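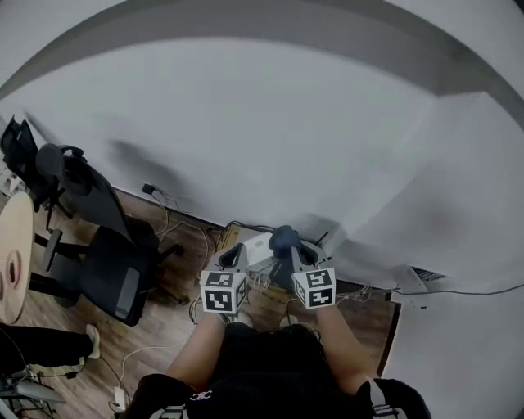
The floor is not a shelf for cables

Most small offices I have worked in treat cables as weather. They arrive, they pile up along the wall, and people learn to step over them. I think this is a mistake, and a cheap one to fix.

Look at the bottom of any wall. There is a white box on the floor with a knot of dark cables coming out of it, a plug low on the wall with a thin lead hanging down, and a white cable wandering across the boards to a power adapter. A long black one follows the baseboard and then climbs the wall. Every one of them was probably put there for the afternoon.

The usual answer is to buy furniture. When we moved into the Briltdale building, the first quote we got was for desks with built-in trays, at $599 each. They were good desks. We had 8 people and could not justify it, so we kept the old tables and spent $400 on wall-mounted trunking, hook-and-loop ties and a few short leads in the right lengths. The work took one morning in March.

Short leads matter more than people think. A three-metre cable covering a one-metre gap leaves two metres of loop, and the loop is what catches a shoe or a caster. Office chairs are hard on cables anyway. Roll over the same lead every day and the jacket will go, usually close to the plug where it is already bent.

I would also get the boxes off the floor. Routers and power supplies collect dust down there, and the vacuum bumps them. A small bracket at knee height is enough. We used the Ikik ones, which are plain and a bit ugly, and they have held.

Some of my colleagues argue that a working room should look like work, and that tidying is fussing. I have some sympathy. I don't care about the colour of the ties or whether the runs are perfectly straight. I care that a person with both hands full can cross the room while watching what they are carrying.

Label both ends of everything while you are down there. Masking tape and a marker will do.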